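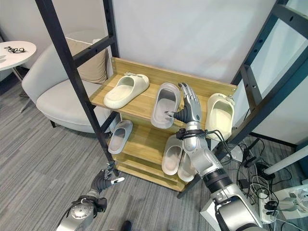
### 4.2 The rule at the door

Of the 208 Nindport households in the June survey, 155 reported a firm no-shoes rule. Firm turned out to be a flexible word. When we asked who was excused from it, respondents listed plumbers, grandparents, anyone carrying a couch, and, in one case, "me, if I forgot my keys." Only 30 households could say when the rule had begun. The rest treated it the way people treat gravity or the thermostat setting, as something that had been there when they moved in.

Gulyás's model of household rules predicts that a rule will be stated out loud when a guest is most likely to break it. Our visits gave this very little support. Hosts would do almost anything to avoid saying the words "please take off your shoes." They looked at their own feet. They praised the carpet. One host removed and replaced the same loafer until the interviewer caught on, which took longer than the interviewer would like to see in print.

Furniture did much of the talking. A rack near the door works as a polite notice, and what sits on its top shelf matters most, as that is the part a standing guest sees first. Slides were a common choice there among hosts who kept spare footwear for visitors. They fit badly on everyone and so offend no one in particular. Lace-ups on the top shelf were read by guests as storage and ignored.

**Figure 3.** Slides on the top shelf of a three-tier wooden shoe rack. 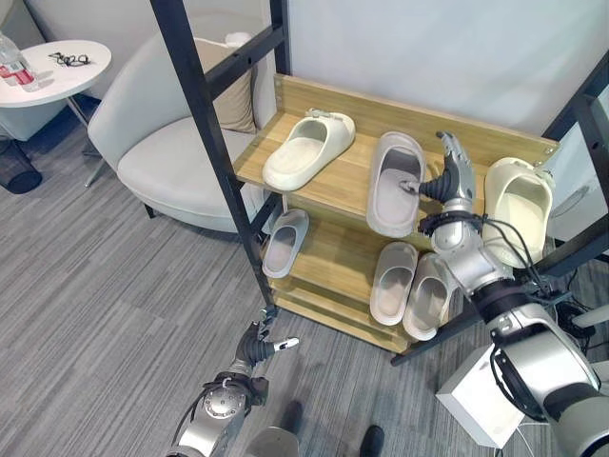 Yolanda Cantero objected, on reading a draft of this section, that we had made hosts sound like cowards. In her view the silence is a courtesy: a guest who is told has been corrected, while a guest who notices gets to feel well brought up. She added that we had never once asked the guests.

She is right on the second point, and the follow-up interviews in Section 5 are the result. On the first we remain divided. Teófilo Agudelo sides with her, but he coded the loafer interview and may be too close to the material.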